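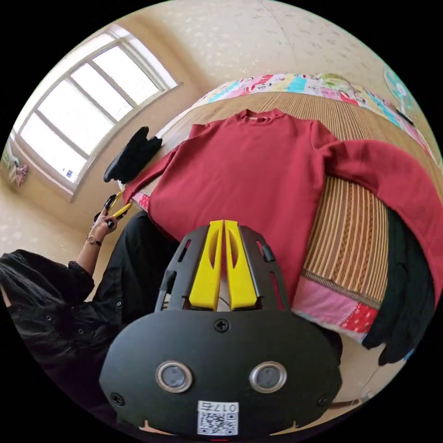

Nithin Pinto reckoned, when we first put the idea forward, that a hand-held gripper kit would be fine for blocks and cups but would drive us mad on clothes. We took that as a dare.

Home Projects Reports Kit Reviews Contact

The Arkgate Hand Kit with Soft Goods: Second Year Project Report
Aravind Naidu and team, Rodthorpe

Our project was to review the Arkgate hand kit as a tool for recording how people handle clothing, so that a robot arm can learn from the recordings later. You hold a gripper in each hand, do the job with the yellow fingers instead of your own, and the session is saved as you go. We had the kit on loan for 18 days and we loved it, grumbles and all!

We picked tops and jumpers as the test items. They fold in on themselves, they slide, and a sleeve never ends up in the same place twice, so they ask a lot of the person and of the kit. All the sessions in this report were done with ordinary clothes and ordinary furniture, the way people do laundry at home. We also did a short set of towels at Mivcombe, written up separately.

Setting up took us one evening. The printed guide covers charging and pairing well, but the part on left and right hands is only four lines long and we had to read it several times (we still paired them the wrong way round once). After that it went quickly. By the end we had 1276 recordings that passed the kit's own check, out of 2889 started. That sounds poor, but a lot of the failures came from our first few days, when we kept letting go too early or bumping the two grippers together.

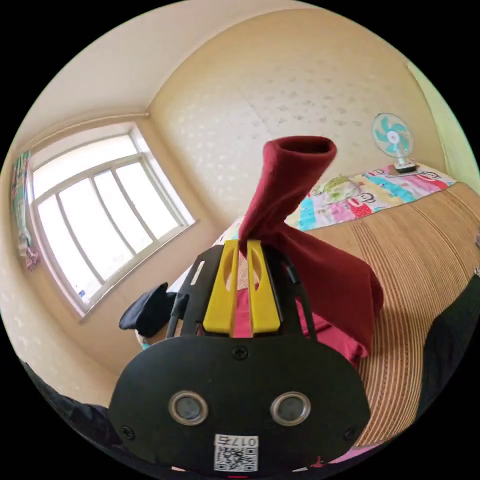 How long does it take to get used to the fingers? Most of our team needed nine or ten tries before they stopped thinking about the squeeze and started thinking about the cloth.

Thin fabric was the surprise. We expected it to slip, and it did a bit, but the long flat fingers are good at getting under a hem if you come in low. Thick knits were harder to let go of than to pick up — a loose stitch can catch, and then you have to wiggle. Turning a sleeve the right way out was the hardest job we tried and also the most fun, with real cheering when somebody managed it in one go.

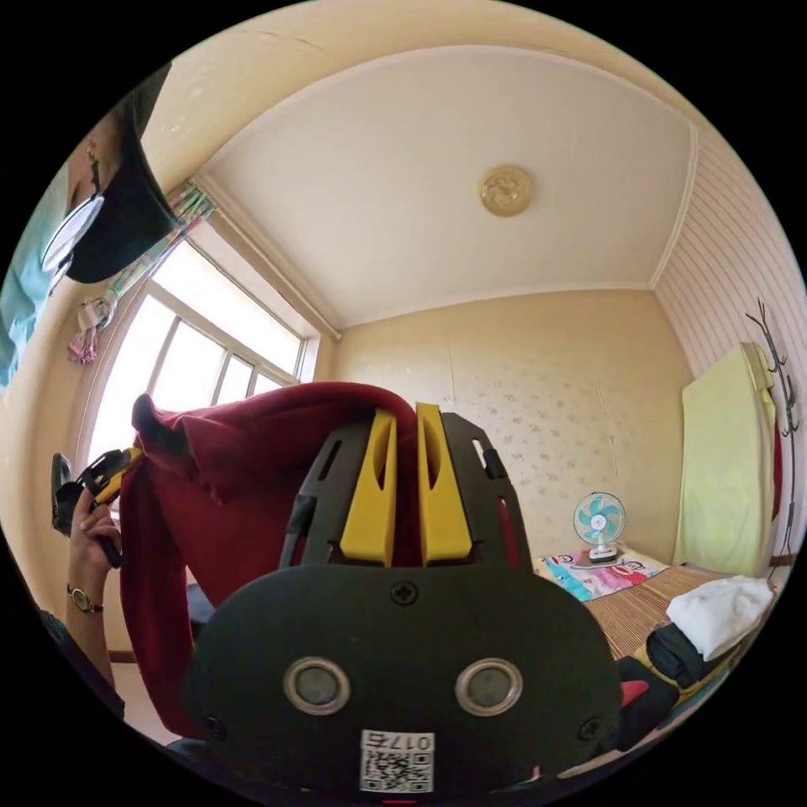
FINDINGS: TWO-HANDED WORK

Using both grippers together is where the kit gets really interesting. Lifting a top by two corners, giving it a shake and laying it flat felt natural after a day. Passing cloth from one gripper to the other took longer, and we'd like a small click or buzz to say that the second one has hold.

Weight is fair for ten minutes and tiring after twenty. We swapped people often and kept a stool nearby. A wrist strap would help too.

We named our sorting script Raju. It puts the recordings into folders by garment and by task, and it saved us hours. Next year's group is welcome to it. They should start in February if they can, and ask for the loan to run longer than ours did. Would we use the kit again? Gladly — and we'd start with the sleeves.

Shares 9 | Comments 2

Contact the project page | © Rodthorpe Student Projects | Back to top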